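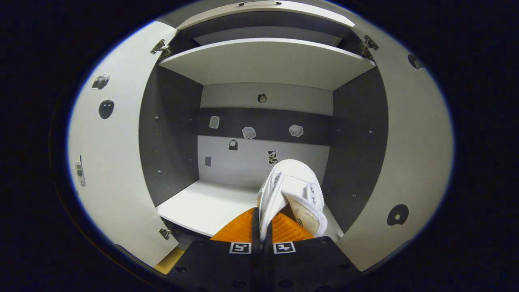
October 4, 2022

I moved the shoes into the wall cabinet this week. They used to sit in a pile by the back door in our place on Tovgate, and I was tired of stepping over them.

The cabinet has two doors and rows of shelf-pin holes up the sides, so the shelf can go higher or lower. I left it near the top for now. My white canvas sneakers go underneath. Boots won't fit with the cabinet doors shut, so they stay on the mat.

I wiped everything down first and let it dry overnight. The whole job took about 20 minutes, not counting the drying. Next up is the coat rack, which still needs 2 screws.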